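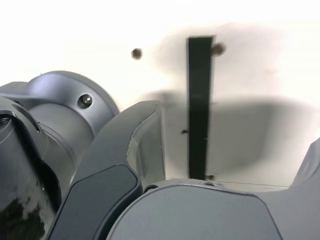

Floor and table marking tape is sold by width and color, and the suppliers we checked give little advice on how it looks under strong light. Our project compared tape layouts for a white work table used for block stacking. Black was chosen for contrast. A narrow black strip stays easy to find against the white, even with a broad gray shadow falling across the same surface. Pale gray tape was dropped in April after the first trial, as its edges were hard to tell from shadow edges.

Surface glare was the second concern. We tested the table with the lamps at full output and at a lower setting, and kept the lower setting for the written results.

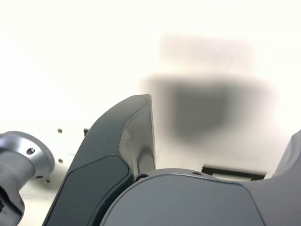

Dalia Kuusk asked in her review whether the white top should be replaced with a matte gray one, and noted that soft shadows would then be harder to see. We kept white. The cost of a new top from Drestwood was outside the budget.

The target is a square outline of black tape, 143 mm on the inside. The cubes measure 36 mm on a side, so a stack can sit off center and still count as placed.

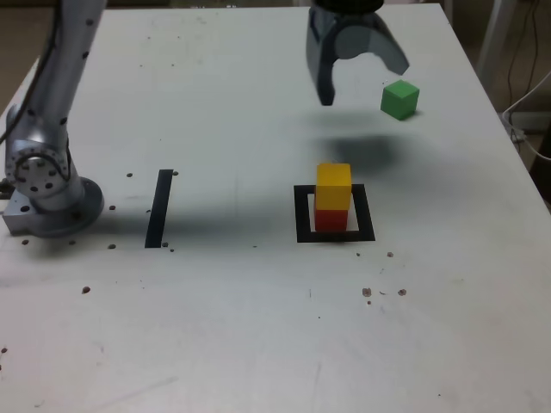

Solid colors were used so that the order of a stack could be noted from a distance: red at the bottom, yellow on top of it, green last. Scuffs and small specks on the tabletop were left alone during the trials.

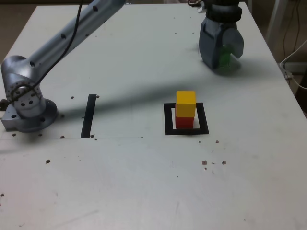 Tape corners were checked after 14 days. One corner had lifted and was pressed down again. Wider tape was ordered from Brakano but came too late for testing.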